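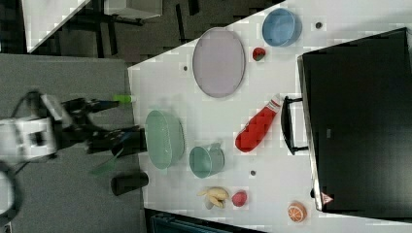 My first week of teaching a robot by remote control has left me with a sore thumb and a new respect for toddlers.

Sidra Swati, who runs our end of the Pakzad project, had made it sound easy. You wear the glove, you move your hand, the arm moves its hand, and all of it gets recorded. Do it enough times and the thing learns to put the bananas in the bowl by itself. Enough times is 4000. I have done 11 that she is willing to keep.

The trouble is my own hand, which I'd thought I was good with. I've been picking up fruit since the eighties. But there's a small delay, and no feeling at all in the fingertips, so you close on a toy strawberry and only find out by looking whether you've got it. Mostly you look, and you haven't. The mug is worse. I've been told to go for the handle, and I'd like to see them try.

Vilgot Sandberg does two objects in the time I do one, and hums. His advice was to stop apologising to the arm when I bump it, as the microphone picks it up.

Sidra also throws out any run where I hesitate, on the grounds that the robot will learn to hesitate too. So somewhere in Parinthorpe there may soon be a machine that dithers over an orange exactly as I do.

Plates tomorrow.

Last updated: 25th July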